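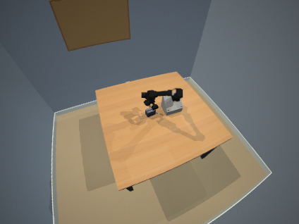
## Sim bench, January, evening

Arm is in the sim now, base on the far half of the table as on Emil's drawing. Gripper parks open over the blue block, and that is the start pose for all the pick tests until further notice. One block only for now. The second one stays out until the contact settings are sorted.

Changed today:

- Gray base raised to sit on the tabletop. It had been sunk 18 mm into the wood, left over from the old table model.
- Finger friction back to Demyd's values. Mine were too sticky and the block hung on one finger after release.
- Softer light. The hard shadows were confusing the block finder, which kept picking up the edge of the arm's shadow.

Ran the overnight batch again with these. 2,372 tries, 1,938 good picks. Most of the misses are with the block turned near 45 degrees, where the fingers land on the corners and push it away. Didn't look at the rest yet.

Wrist joint still jumps when the arm reaches far left. I think it is the joint limit in the Hellell file - it doesn't match what we measured on the arm in the workshop. Mélanie has the sheet with the measured angles. Ask her before touching it.

Real table: Rupert cut the top but the legs aren't on. Mounting holes for the base need to move 38 mm toward the back or the cable fouls the clamp. Don't drill until I've changed the sim to match.

Next:

- [ ] turn the wrist to line up with the block before going down
- [ ] fix joint limit, rerun the far left cases
- [ ] send Severin the new base position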